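In Defense of Three Blocks and a Ring

I have believed for a long time that we buy too many small things for tables. I mean the sort of object that gets put in front of a person so the person can stack it, sort it or slide it from one side to the other. Toy stores sell them in tubs. Schools order them out of catalogs. My sister Agnes Yule, who taught first grade in Flandham for 18 years, once had a closet with 353 loose pieces in it. She knew the number because the school made her write an inventory when she left.

She used very few of them. Most mornings she put out a handful of painted cubes and a ring or two, and the closet stayed shut.

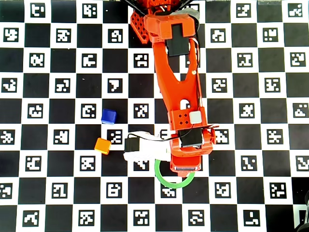

I think she was right, and I think the reasons hold for adults too. I keep a small set on the corner of my own desk. A cube is an easy thing to understand. It has a top whichever way it lands. You can set it beside another cube or on another cube, and either way you can tell at a glance whether you did it well. When one is a little crooked on the one below, you see it and your hand wants to fix it.

The ring does a different job. It lies flat and has an inside. A cube can be in the ring or out of it, or halfway over the edge, and a five-year-old will argue with you about that last case for as long as you let her. Agnes said she got more talk out of one ring than out of any of the printed worksheets the district sent.

The usual argument on the other side is variety. Faraji Swai made it to me over lunch in January and he made it well. He works for Dilix, a company that puts together activity boxes, and his view is that people get bored and that a bored person learns nothing. Their big box has 20 kinds of shapes. There are arches, wedges, half moons and a thing like a saddle. He says children open it and their eyes go wide, and I don't doubt it. I have seen adults do the same with a new set of kitchen tools.
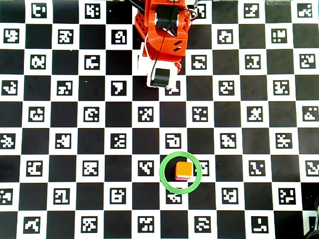
My trouble with the big box is what happens in the second week. Wedges only go with wedges. The saddle goes with nothing. Somebody has to sort it all back into the tray before the lid will close, and that job falls to whoever bought it. Three blocks go back in a pocket.

There is also the question of what you put them on, which gets much less attention than it should. Agnes hated a busy tablecloth but she loved a grid. Squares give you rows. You can say "move it over one" and both people know what that means. A plain table is fine for stacking, but for anything to do with where things are, I would take a checkered surface every time. It costs almost nothing. A chessboard will do if the blocks are small enough, and so will a piece of shelf paper ruled with a marker.

I will give Faraji one point. Color matters more than I used to admit. Plain unpainted cubes look handsome in a store and they are harder to talk about. With red, blue and orange you can say what you want in three words. Orange on top. Blue in the middle. Everybody at the table knows what was asked. 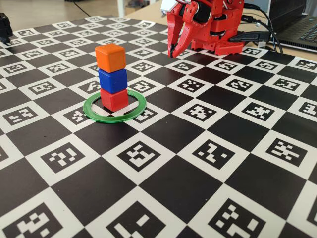 Three is a good number for a stack. Two is hardly a stack, and with four or more the game turns into waiting for it to fall, which children enjoy and which uses up the morning. With three there is a bottom, a middle and a top, and those are the words you want a small child to get straight.

I would also keep the blocks wood if you can. Utance makes a plastic set that is perfectly good and I own one, but the pieces slide on each other more than I like. Paint on wood has a bit of drag. Rounded edges are worth having too. Sharp corners look neater on the shelf and chip within a year.

A friend who read a draft of this said I was making a lot out of very little. Maybe so. I would only ask him to look in his own closet, where I happen to know there is a 1000 piece set that has been opened once — it was a gift from me, before I had thought any of this through.

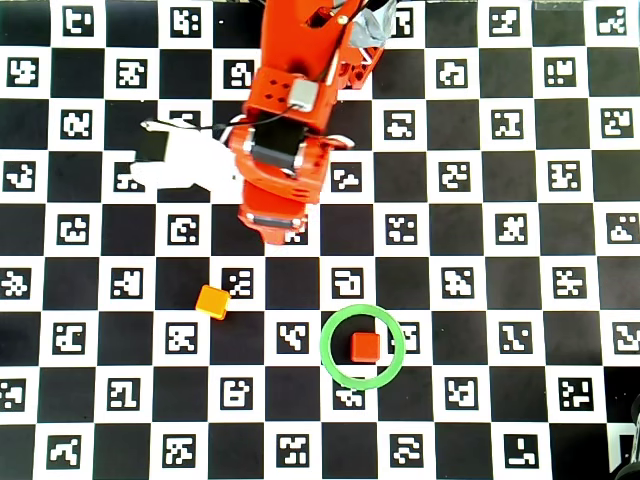
Photo: Venkataraman

If you are buying for a child this year, get three cubes in different colors and one ring. Draw a grid on something. Leave them out where they can be reached, and put off buying the rest until somebody asks for it.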